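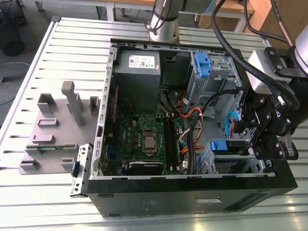
Contra la resurrección de los ordenadores viejos

Domingo, 23 de mayo de 2021

Cada pocos meses vuelve a circular el mismo consejo, dicho con el mismo tono de sermón: no tires la torre, ábrela, cámbiale el disco, ponle más memoria y te durará otros cinco años. Lo he seguido más veces de las que me gustaría confesar. Tengo en casa dos equipos que sobrevivieron a mi entusiasmo y una caja de cables que no sé a qué pertenecen. Así que me permito dudar.

No discuto que la torre de sobremesa sea un objeto agradecido. Se tumba de lado, se quita un panel y está todo a la vista: la fuente en una esquina, la placa en medio, las bahías de los discos con sus pestañas de plástico azul. Comparada con un portátil moderno, pegado como un zapato barato, parece un armario de cocina. De ahí viene, creo, buena parte del engaño. Como las piezas se ven y se alcanzan, suponemos que vale la pena cambiarlas.

Trunico, la tienda donde compro los repuestos, cobra 11 euros por revisar un equipo y después recomienda la ampliación. Casi siempre la recomienda. La última vez pregunté si no sería más sensato dejar la máquina como estaba, para escribir cartas y poco más, y me miraron como si hubiera propuesto usarla de macetero.

Luego está el asunto del disco.
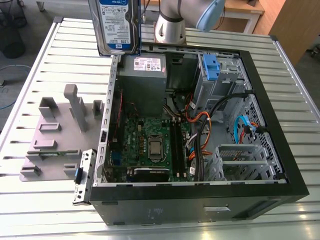

Un terabyte sonaba a infinito hace unos años. Hoy es lo que ocupan las fotos de una familia que no borra nada, y un disco mecánico sigue siendo un disco mecánico por muy limpia que tenga la etiqueta. Sacarlo y volver a meterlo en su jaula es cosa de un momento. Lo que lleva la tarde entera es lo otro, copiar los datos, encontrar las licencias, descubrir que el programa de la contabilidad no arranca y que la copia de seguridad era de la copia anterior. De esas horas no habla ningún folleto.

El de Lumthorpe, por ejemplo, que vende torres reacondicionadas a oficinas pequeñas, presume de 3463 equipos «devueltos a la vida». Me gustaría saber cuántos siguen encendidos y cuántos esperan en un trastero a que alguien se atreva a llevarlos al punto limpio. Tampoco me convence Trandetti, que defiende lo contrario y por 700 euros te entrega una caja nueva con luces. Entre la beatería del reciclaje y la del estreno debería quedar sitio para una pregunta bastante aburrida: para qué se va a usar el aparato.

En el taller del barrio del Prado, al menos, te la hacen antes de coger el destornillador. Y te enseñan las tripas, cosa que agradezco. Miro las ranuras de memoria, el nudo de cables rojos y amarillos, y pienso que una ranura vacía es una invitación al gasto. Está ahí, luego habrá que llenarla.

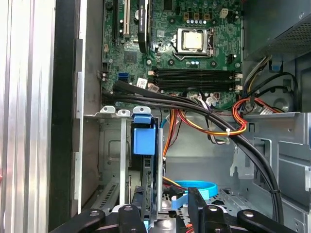

Placa con las cuatro ranuras de memoria vacías y el procesador en su zócalo.

Puede que me equivoque. Hay quien disfruta con esto y no necesita que le salgan las cuentas, igual que hay quien restaura radios. Me parece estupendo, siempre que lo llame afición y no me lo venda como ahorro ni como deber cívico. Yo, de momento, no pienso comprar más memoria. La caja de cables la sigo guardando.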